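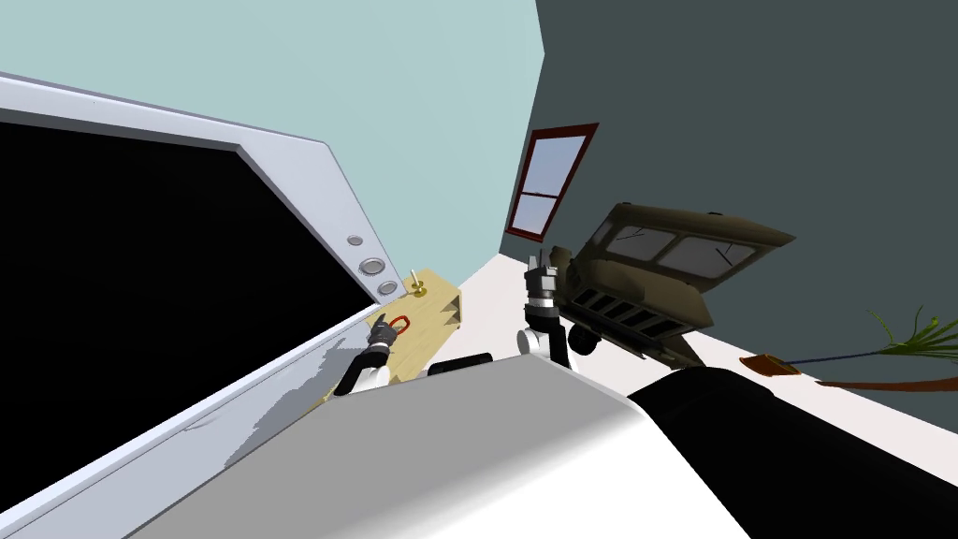
Two years ago the rulebook at Prirkton fit on a sticky note. It said to run the arm until it worked, then write down the score. Anybody who has watched a simulated robot learn to grab things knows how badly that can go, and how much fun it can be to fix.

The fix is a set of house rules called the Tapley sheet, and I've become a real fan of it. It has 11 rules, all in plain words, and it covers the dull middle ground between building a virtual room and claiming that a robot can do something in it.

Rule one is my favorite: write down what counts as a success before the first run starts. "Picks up the block" won't do. How high? Held for how long? Does it still count if something else in the room gets knocked over along the way? (At Prirkton it doesn't, and scores dropped like a stone the week that went in!)

Then there's the rule on starting positions. Every test has to begin from a fresh, random layout, and the number that picked the layout gets saved with the result, so a team somewhere else can load the same room and see the same start. Gruteck, which builds the rooms, ran 2,000 of these layouts in January and kept every one, flops included.

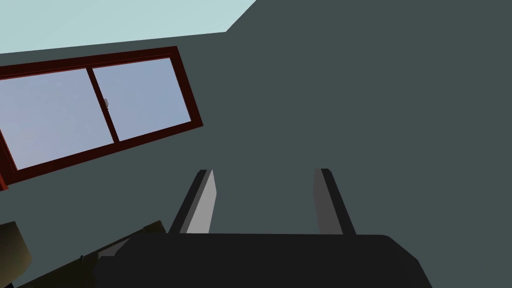
Keeping the flops matters more than I expected. A gripper that closes on nothing tells you plenty about where the software thought the object was, and under the old habits those runs went straight in the trash. Now they get a label and a short note, and people read them over lunch.

The sheet is just as firm about views. A run has to be recorded from the wrist as well as the head, with both clocks matched, and a run with one view missing can't be used in a published score. Camcombe, the newest lab to sign on, pushed back on that one over storage costs. The compromise lets labs shrink the wrist video but never skip it.

A second version is being drafted, and the longest argument so far is over the word "drop."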